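我们小组的课程项目报告：合租屋和办公室里的人到底怎么喝东西

先交代一下，这份报告是我执笔的，所以口气比较随便，老师说过可以用第一人称，我就不客气了。组里一共两个人，我和 Puspita Entili。她管问卷和表格，我管访谈、跑腿和写字。指导老师是 Catinca Neagu，她在开题的时候问了我们一句："你们想知道的是大家喝什么，还是大家以为自己喝什么？"这句话后来害我们改了整整一版问卷。

题目是怎么来的

最早我们想做的是垃圾分类，结果发现班上已经有三组在做了。后来有天晚上在图书馆赶别的作业，Puspita 跑了三趟自动售货机，第三趟回来她说，我好像根本不渴。我说我也是，我就是想站起来走走。我们俩对着桌上的瓶子愣了一会儿，就觉得这个可以做啊！

所以题目就定成了：人在长时间坐着做事的时候，喝饮料这件事跟口渴有多大关系，跟无聊、跟休息、跟旁边的人又有多大关系。听起来有点大，其实我们做得挺小的，调查范围就是 Birkbridge 这一片，学生合租屋加上几家愿意让我们进门的小公司。

方法，以及方法是怎么变的

第一版问卷有二十多道题，光"您每天喝几杯水"就换着法子问了三遍。试填的时候，室友填到一半把手机还给我了，说"你自己填吧"。Catinca 老师看完也说太长，而且全是在问记忆，人对自己喝了几杯水的记忆是很不靠谱的。

第二版我们砍到九道题，加了一份"饮料日记"。日记的做法特别土：一张纸，左边写时间，中间写喝了什么，右边写一句当时在干嘛。不用写毫升，也不用写牌子（有人还是写了，写得非常认真，连新口味不好喝都写上了）。每个人记两天，一天上班或者上课，一天休息。

问卷最后收回来129份有效的，日记本的条目加起来是2,279条。这个数是 Puspita 一条一条录进表格的，我负责念，她负责敲，念到后面我看见"白开水"三个字就想打哈欠。目标本来定的是收够1,000条就停，结果大家比我们想的能写，超出这么多，我们当然是高兴的，就是眼睛不太高兴。

访谈我做得比较随意，没有固定提纲，就坐在人家旁边聊。地点有合租屋的厨房，有公司的茶水间，也有开会用的大桌子。我发现在桌子边上聊最好，因为东西都摆在手边，人说着说着就会拿起自己的杯子看一眼，然后说"哦对，这杯是早上的"。

关于桌面这件事

这部分是中途加进来的，开题报告里没有。聊得多了以后，我发现"喝什么"和"桌上放着什么"几乎是一个问题。瓶子在手边就会喝，瓶子在包里就想不起来。有位在 Gemutitz 做排版的姐姐跟我讲，她减少喝甜饮料的办法就是把瓶子放到柜子上面，要站起来才够得着，效果比什么打卡软件都好。

还有一个现象我们叫它"一人多容器"。同一个人一个下午会同时开着好几样喝的，咖啡一杯，果味饮料一瓶，可能还有一瓶水。问他为什么，他会说功能不一样：咖啡是干活的，饮料是奖励，水是"应该喝的"。这个"应该喝的"在访谈里反复出现，口气都很像在说作业。
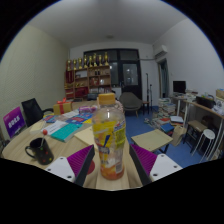
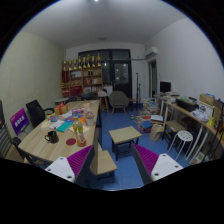
图一、图二：桌上的瓶装饮料

Catinca 老师提醒我们，桌面是会骗人的。摆着的不等于喝掉的，有的瓶子能在桌上站很久，主人自己都忘了。所以我们没有拿桌面上的东西去推算饮用量，只把它当成聊天的引子。这一点在答辩的时候被问到了，我答得结结巴巴，在这里补清楚。

我们看到了什么

先说口渴。日记右边那一栏，本来是让大家写在干嘛的，很多人顺手写了为什么喝。明确写到"渴了"的比我预想的少得多，更多的是"开会前""写完一段""同事去倒水我也去""等电脑更新"。Puspita 把这些归成几类，归来归去吵了好几次。比如"等外卖的时候喝的"，她说是无聊，我说是饿，最后我们给它单独开了一类叫"等待"。后来"等待"这一类居然还挺满的，我得意了好几天。

再说旁边的人。合租屋里这个影响特别明显，一个人烧水，厨房里很快就会站着几个人。有一户住客，客厅里谁开了大瓶果汁，当天日记里其他人就都出现了果汁，时间还挨得很近。公司里稍微弱一点，但是"一起点奶茶"属于例外，那个完全是集体行为，不想喝的也会点，点完还会在日记里写"其实不想喝"。

然后是休息日。我们原来猜休息日会喝得更随便，甜的更多。数据没有这么听话。有的人在家喝得反而清淡，理由五花八门，家里没有存货啦，懒得下楼啦，还有人说在家不需要奖励自己。在 Rornari 住的几位同学正好相反，楼下就是便利店，休息日的日记写得满满当当。所以我们现在更倾向于认为，离货架多远可能比是不是休息日更要紧，但样本摆在那里，只敢说是倾向。

白开水单独提一句。它是日记里出现最多的东西，可是在访谈里几乎没人主动提。问"你今天喝了什么"，大家会从咖啡开始讲，讲到奶茶，讲到果汁，最后我追问一句"水呢"，才说"喔水当然喝了"。也就是说，第一版问卷如果真的发出去，水大概会被漏掉一大块。Catinca 老师开题时那句话，我是到这里才真的听懂的。

做得不好的地方

样本偏得厉害，基本都是二十几岁的人，而且都是愿意帮我们忙的人。愿意连着两天写饮料日记的人，本身可能就比较有条理，跟我这种人不太一样（我自己试记过，第二天下午就断了，后来凭印象补的，所以我那份没有放进数据里）。

第二个问题是，记日记这件事会改变喝东西。有人跟我坦白，因为要写下来，就不好意思喝第三杯了。我们想过办法，比如把头一天当热身不算，可是一共才两天，去掉一天就什么都比不了了。要是重来，我会让大家记得更久一点，写得更简单一点。

第三个是季节。我们的访谈主要集中在一个时段，天热的时候大家喝法肯定不同。Puspita 想在十月再收一轮日记，用同一张表，尽量找同一批人。我嘴上说看情况，其实心里已经答应了。

还有一件小事要记一笔。在 Goh 那家公司访谈的时候，我忘了先问能不能记录，聊了快一半才想起来。对方倒是很爽快，说没关系，但我还是把前半段的笔记划掉了没用。下次出门前要把同意书放在最上面那一格，别压在充电线底下。

一点个人感想

我本来以为这会是一个很轻松的题目，喝饮料嘛，能有多复杂。做下来最大的收获反而是怎么问问题。你直接问人家为什么喝，人家会给你一个很像样的答案，提神啊，补水啊，健康啊。你让他写下那一刻在干什么，答案就完全是另一个样子，琐碎得多，也好玩得多。我最喜欢的一条日记是下午写的，中间一栏是"凉掉的茶"，右边一栏是"找笔，没找到"。

分工方面，问卷设计和数据录入、分类表是 Puspita 做的，访谈和正文是我做的，饮料日记的版式我们一起画的，画了四稿。谢谢 Catinca Neagu 老师一遍一遍看我们的草稿，还在空白处写了很多问号。也谢谢所有把日记交回来的人，包括把茶渍印在纸上的那几位，字都还认得出来。

附录里放了问卷第二版的九道题和空白日记表，想拿去用的同学可以直接用，改了的话跟我们说一声就行。

报告定稿：2020年5月14日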